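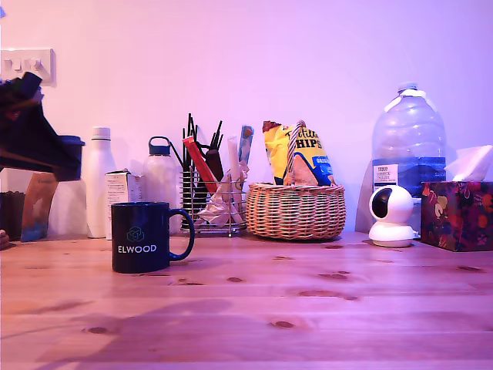

Tomomi Amano

May

Events > Public Play Days > Safety > Floor Inspection

Grevholm Play Day - Arcade Floor Inspection Checklist

To be completed by the floor lead before doors open at 10 a.m. Mark each item Pass, Fail or N/A. Any Fail must be cleared or the station closed.

1. Exits and aisles
Both exits unlocked and clear: Pass
Aisles at least 40 inches wide: Pass
Comment: Row C was moved back toward the wall after the first measurement.

2. Power
Power strips not linked together: Fail, cleared
Cables taped or covered where people walk: Pass
Comment: Two strips were linked behind the Trendus racing cabinets. Separated and rechecked by Garba Odukoya.

3. Flashing lights and sound
Seizure warning shown on the title screen of every build: Fail
Notice posted at the entrance: Pass
Volume limit set on all headsets: Pass
Comment: The Proreo build skips its warning when the player restarts from the pause menu. Station 7 is to stay closed until a corrected build is loaded.

4. Motion and headset play
Play area marked on the floor: Pass
Attendant assigned for every session: Pass
Face pads wiped between players: Pass
Comment: Tùng Thái asks that sessions of the mech shooter be kept short - several testers reported dizziness during the turret level.

5. Cabinets and controllers
Cabinets level and stable: Pass
No cracked buttons or exposed wire: Pass
Comment: One stick replaced from stock.

6. Attendance
Posted limit of 500 persons visible at the door: Pass
Door counter reset to zero: Pass

Stations open: all except Station 7
Inspected by: Garba Odukoya
Reviewed by: Chidubem Ekwueme
Second check of Station 7: pending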